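Frequently Asked Questions
Lerkmont Classic Motorcycle Storage and Sales
Last updated 2021-09-26

What do you do, exactly?

We store old motorcycles over the winter and sell a few of them on behalf of owners who have run out of garage, patience or both. Our building is on the Prasdale road, behind the tile warehouse. If you reach the river you have gone too far, and you would not be the first.

How do I drop off a bike?

Call ahead. Ride it, trailer it or push it, whichever the bike allows on the day. We need the title, a key, and a true account of anything that leaks. Everything leaks. We want to know where to put the tray.

Should the tank be full or empty?

Full for steel, with stabilizer added. If your tank has been lined, tell us what it was lined with, even if the answer is "something from a can in the nineties."

Do you start the engines over the winter?

No. Five minutes of idling in January makes the owner feel better and fills the exhaust with water. We turn engines over by hand once a month and keep the batteries on a charger. Six-volt bikes get their own charger, so please don't send yours along with a note.
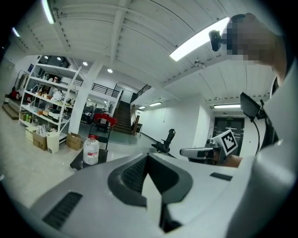
Can I sell my bike through you?

Yes, if it was built before we got tired of learning new wiring diagrams. We take a flat fee of $400 when the bike sells and nothing if it doesn't. Send us pictures of both sides, the engine and frame numbers, and the odometer. If you have swapped the original gauges for a little black screen on a bracket, like the one up there with the thin black cable hanging off it, put the old gauges in a box and bring the box. Buyers ask for the box before they ask about the brakes.

My odometer reads 3,115 miles. Can you list it as that?

We will list it as "shows 3,115 miles." An odometer with five digits has had decades to go around, and the footpeg rubbers usually have their own opinion.

Is a Kollár worth more restored or original?

Original, if the paint is still mostly paint. We have seen lovely ones lose half their admirers to a coat of two-pack and a set of stainless bolts. A Dalen is the reverse, as the factory paint was terrible to begin with.

Can I visit my bike?

Of course. Visits are limited to 20 minutes during sale weeks in August, when we need the floor space. Otherwise stay as long as you like. There is a stool.

Will you take a bike in parts?

Up to 6 boxes. They must be labeled, and "misc" counts as a label only once.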